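The Ferry to Birgate

Last updated: 16 January 2026

When Anjani Entili received the letter from the notary in Pavholm, she read it standing at the sink, and then she read it again sitting down. Her aunt Endang Purba had left her a piano. The letter did not say what kind of piano. It said only that the instrument was in the house at Birgate, that the house was sold, and that the new owners wished to have the room free before the end of April.

Anjani could not play the piano. She had tried, as a girl, for 13 lessons. Her aunt had taught her in that same room, with the window open to the harbor, and every lesson had finished with both of them in a bad temper. After the last one Aunt Endang closed the lid and said, "You count very well, but you do not listen." Then she made rice with fried egg, and they ate it without talking.

The ferry left Pavholm at 2 in the afternoon. The sea was gray and rather high, and most of the passengers stayed below. Anjani sat on the upper deck beside a man who was carrying a sack of seed potatoes on his knees as if it were a child.

"Birgate?" he asked.

"Yes. Only until tomorrow."

"Everybody says so," said the man, and he closed his eyes.

The house was smaller than she remembered, and the hill in front of it was steeper. The key was under the blue pot. Inside it smelled of soap and of old paper. The furniture was already gone, and on the walls there were pale squares where the pictures had been. In the last room stood the piano, brown and upright, with the name Mandagi in gold letters above the keys. Two of the letters were almost rubbed away.

She had spoken by telephone with a dealer. He offered 325 for it, and he would pay the boat. A new one of the same size cost 3000, he said, so she must not expect more, because the damp air of the islands is bad for the wood. She had answered that she would think about it, but she had already thought about it. Her apartment was on the fourth floor and had a narrow staircase.

Anjani lifted the lid and pressed one key, in the middle. The sound was low and a little sour. It stayed in the empty room for a long time. She waited until it was completely finished, and then she pressed it again.

On the music stand there was a school notebook. She knew her aunt's handwriting at once, with the tall letters that leaned backward. On every page was the name of a pupil. She turned the pages slowly. Munel, the baker's boy, had lazy thumbs. His sister was afraid of the black keys. Near the beginning she found herself.

"Anjani. She counts very well. I was too hard on her today. Next week we begin with the easy song."

There had been no next week. Her mother had taken her back to the city, for the school, and after that there had been letters, and later only cards.

It became dark. Down in the harbor somebody was calling a dog. Anjani took off her coat, sat on the stool, and looked in the back of the notebook for the easy song. It was there, copied by hand, with the numbers of the fingers written under the notes. She played the first line with one hand. She made a mistake in the third bar, and she went back and began again from the first note.

In the morning she telephoned the dealer and asked him what it would cost to carry a piano up to the fourth floor.
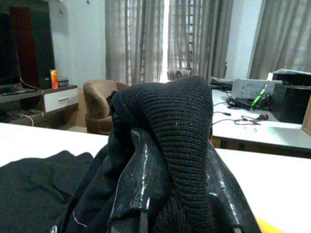

He asked her how wide the staircase was. She did not know, so she promised to measure it when she was home, and she wrote this down on the last page of the notebook, under the song.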